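Hand-held grippers, a first month

Wandale is a small shop and we had put off buying grippers for most of a year, mainly by making spreadsheets. Then two pairs arrived in the same week, and the spreadsheets had to stop. What follows is a gallery with notes, in no better order than the one it was shot in, plus the opinions we had at the time. A few of those have been revised. The rest should have been.

The two contenders are the Darutex pair and the Beyene pair. Both are the kind you hold yourself, one per hand, with a marker cube on each so the tracking software can work out where your hands went. Both cost more than the desk they were tried over. The Darutex grippers weigh 534 grams each on our kitchen scale, and the Beyene ones come in lighter and feel it, in good ways and bad.

Our test course is called Homier, a name that was supposed to be temporary. It is a list of domestic chores: pick a thing up, move it, put it back where a person would put it. The list calls for ordinary household objects with awkward edges, because a foam cube will flatter any gripper ever made. We recorded 1,787 attempts before anyone asked whether we had enough disk space. We did not.

The first chore on the list is the picture frame, and it has caused more discussion than the other chores combined. A frame is thin, stiff and wide, so a slightly wrong grip at one end becomes a very wrong angle at the other. You learn a lot about your wrists.
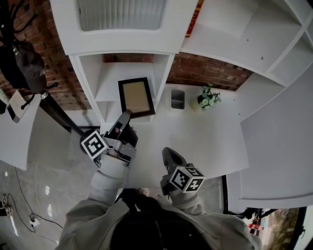 Left gripper on the frame, right gripper waiting with its jaws open. The flowers stayed on the desk for the whole chore list, as a penalty for wide elbows.

Some notes on the frame chore, for anyone planning something similar.

Finger material matters more than jaw force. The Beyene fingers squeeze harder and let the frame pivot anyway. The Darutex fingers squeeze politely and hold on. We spent two days adjusting the force setting before swapping the pads, which took four minutes.

Use both hands only when you have to. Every operator started out wanting to bring the second gripper in to help, and the result was usually two grippers disagreeing about where level is. Parking the spare one low and out of the way gave cleaner recordings and fewer remarks.

Marker cubes have opinions about wrists. Turn your hand far enough and the cube faces the wrong way, the track drops, and the software decides your hand has moved to the parking lot. The Darutex cube sits far enough out on the side that this happened less. The Beyene cube sits closer in, looks tidier, and vanished on us constantly.

Calibration: the manual for the Beyene pair promises a quick routine. Ours took 71 minutes the first time, including the part where we read the manual. It has come down since then to something you can do before the coffee is ready, provided you make slow coffee.

Triggers wear out people before people wear out triggers. After roughly 800 squeezes the Darutex trigger was still crisp and the operator's index finger had filed a complaint. The Beyene trigger is softer and can be held for ages, but it is vague about where closed begins, and thin objects are exactly where you want to know.

Where we landed: Darutex for anything flat or rigid, Beyene for long sessions with soft things. This means we have kept both pairs, an outcome the spreadsheets did not model.

Next up is the drawer chore, with new pads on the Beyene fingers and a cube bracket we are printing ourselves. Those pictures should be up in June, disk space permitting.

Posted May 2023 in Workshop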